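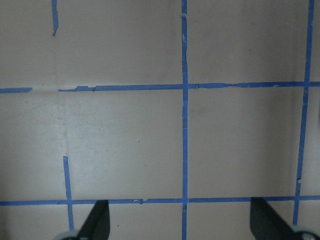

Attachment 1. Work surface with tape grid.

Setville Facilities Support
Ticket 222: Grid marking on work table, missing and misaligned tape
Reported by: Nobuhle Fourie
Assigned to: Walter Quispe
Site: Plarnness, Room 8
Priority: Normal
Status: Open, awaiting materials

Summary of fault
The blue tape marking out the cells on the work table is no longer reliable as a guide for placing trays and baskets. The reporter states that items set down by one shift are being recorded against the wrong cell by the next. The attachment shows one of the long lines running at a slant, with ragged edges and a join where two lengths of tape do not meet squarely. A short strip at the top stops early, and a pale line continues beneath it towards the next piece of tape.

Initial response (W. Quispe)
The reporter was asked to confirm whether any tape had been lifted on purpose. Ms Fourie replied that she had no record of it and that the grid was last laid in January by Silvana Peixoto. Ms Peixoto has confirmed this and has supplied her original cell plan. The plan gives a cell width of 300 mm.

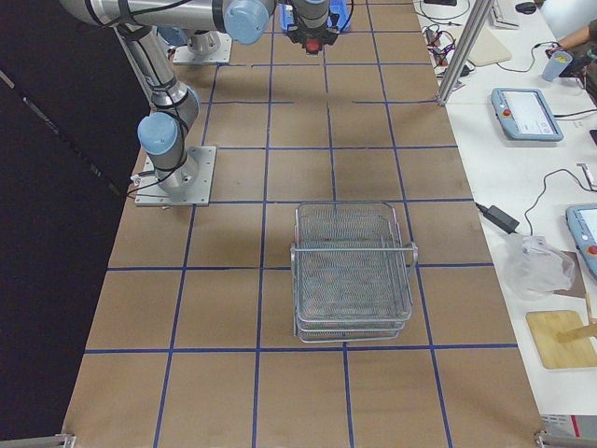 Attachment 2. Table with wire mesh basket.

Assessment
The basket is standing across a tape line and occupies parts of two cells. Under the current placement sheet an item must be entered under a single cell, and the sheet gives no instruction for an item which crosses a line. Broken segments of tape are also visible in the upper middle area of the table, where a line ends partway across a cell.

Two separate matters are therefore recorded:
1. The condition of the tape.
2. The absence of a rule for containers which straddle a line.

Matter 2 has been referred to Edit Illés, who maintains the placement sheet.

Interim instruction to users
Until the grid has been laid again, users are asked to enter both cells for any container which crosses a line, with the cell nearer the door written first. Loose ends of tape should not be pressed down or patched. The same applies to trays. 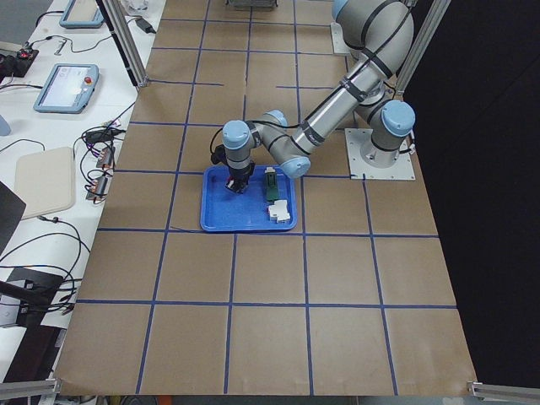

Small parts held in a tray are to be entered under the tray and not under a cell of their own. Ms Fourie asked whether this would affect the parts count. It will not, as the count is taken from the tray label.

Materials
Replacement tape has been requested from Cinitar under order line 44. Kraft paper is held in the store at Seixas and may be drawn in the usual way should the covering be damaged when the old tape is lifted. Faint creases in the paper are acceptable and need not be reported.

Update 2023-10-31 (R. Meireles)
Cinitar has acknowledged the order but has not given a delivery date. Ms Illés has circulated a draft wording for the placement sheet. Comments should be added to this ticket and not sent by separate message.

Outstanding actions
W. Quispe: obtain delivery date for tape; agree a time with Ms Fourie for the table to be cleared.
S. Peixoto: mark out the lines from the cell plan before new tape is applied.
E. Illés: issue revised placement sheet.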